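Kesurlow safe practice grant - progress report, Friday, April 12, 2024

Hi all, a shorter one this time, as most of the quarter went into writing. The operating rules for the bin-picking cell are now on their 4th draft and I'm pretty happy with them! Wukton sent back their comments on the last version (mostly on wording, plus one fair complaint that our restart procedure was buried on the back page) and I've moved things around to suit.

We've logged 3,058 picks under the draft rules so far, with 2 protective stops, both written up in the shared folder. The log sheet is much simpler than the one I showed you in November - people fill it in now, which is a nice change.

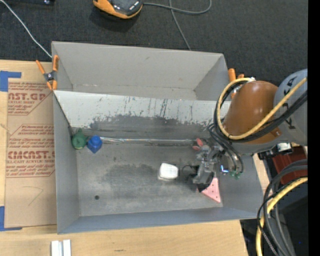
Cable routing has turned into the longest section of the rules, and I make no apology for it. Our first draft borrowed a paragraph from the Mollah handbook that assumed everything runs tidily inside the arm. On our KUKA we have a thick yellow cable looping over the orange link and several black ones hanging beside it, so the new text asks for a slow run through the full reach before every session, with one person watching the cables and nothing else. The bin gets its own check too: both orange spring clamps on the upper corners, tested by hand before power goes on.

Spending is at 70 percent of the budget, with the Hestedex training day still to pay for. I'd like to shift what's left of the printing money over to that, if you're okay with it - a quick yes by email is plenty. Next up is the section on who may change speed limits, and I expect some arguing over that one.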